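Jultico
Home | Test services | Reports | About us | Contact

About us

Jultico is a test bench for robot grippers and the parts that go with them. Manufacturers and research groups send us hardware, we run it through the same set of jobs, and we write down what it did. We don't build grippers and we don't sell them.

How we started

Nadège Perrin and Hafiz Sumampouw worked together on packing machines at Vestcombe. Part of their job was choosing grippers from data sheets, and the data sheets were hard to compare. One maker gave grip force at the pad, another gave it at the motor. Hardly any of them said how the jaws behaved with cloth, film or anything else that folds.

They began running their own comparisons on Thursday evenings with two borrowed grippers and a kitchen scale. Other departments asked for the results, then other companies did. Jultico opened the following March.

What we test

Most of our work is on parallel-jaw grippers, both the kind that bolts to an arm and the hand-held kind used for recording demonstrations. We also compare wrist cameras and motion controllers when a customer wants the whole chain looked at.

A standard run has 200 grasps per object. Long runs have 1,000 and are meant to show wear in pads and pivots. The object list has rigid items such as mugs, boxes and bottle caps, and a soft set with towels, socks, mesh cloths and plastic bags. Customers may add items of their own. For hand-held tools we also log how long an operator can work before asking for a break, and whether the jaws still close evenly at the end of the session.

Soft items take up more of our time than the rest of the list together. A mesh cloth bunches up between the pads and can leave a loop or a thread hanging where it catches on a joint. Pad texture matters a good deal here, and so does whether the two jaws stay close to parallel when they meet something thick on one side and thin on the other.

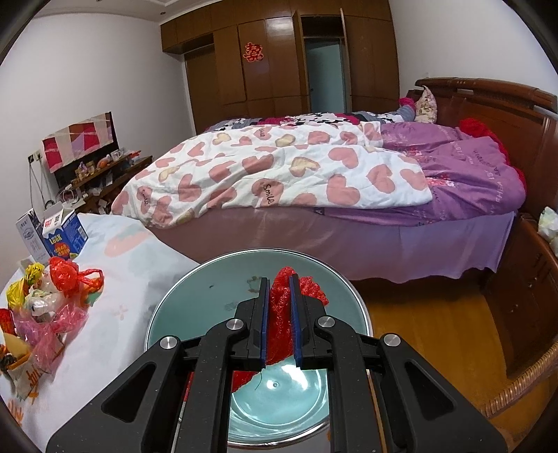 We do part of every hand-held test in ordinary rooms. The bench in our lab has even lighting and a clear background, and a tool that does well there can give poorer results among furniture, patterned fabric and shiny surfaces. The report keeps bench results and room results in separate tables, so you can see where they differ.

What you get

Each customer receives a written report, the raw logs and the video. Failed grasps are listed one by one with the operator's note. If a part breaks during testing we say which part and at which grasp, and we send it back in a labeled bag. A standard report takes two weeks from the day the hardware arrives.

We test with the pads supplied by the maker. Replacement pads, including the Gerkero and Pálfi sets we keep in stock, are tested only on request and reported under their own heading.

People

Nadège Perrin – test planning and reports
Hafiz Sumampouw – mechanical setup, arms and mounts
Adi Subramaniam – cameras and calibration
Wulan Menon – hand-held tools and operator training
Amra Atanasov – customer contact and scheduling

Sending us hardware

Please write to Amra before shipping anything. Include the manual, the cable set and a spare pair of pads if you have one. Tell us the firmware version and whether we may update it – we won't do so without your written agreement.

Visits to the lab are possible by appointment. Customers may watch their own tests but not anyone else's.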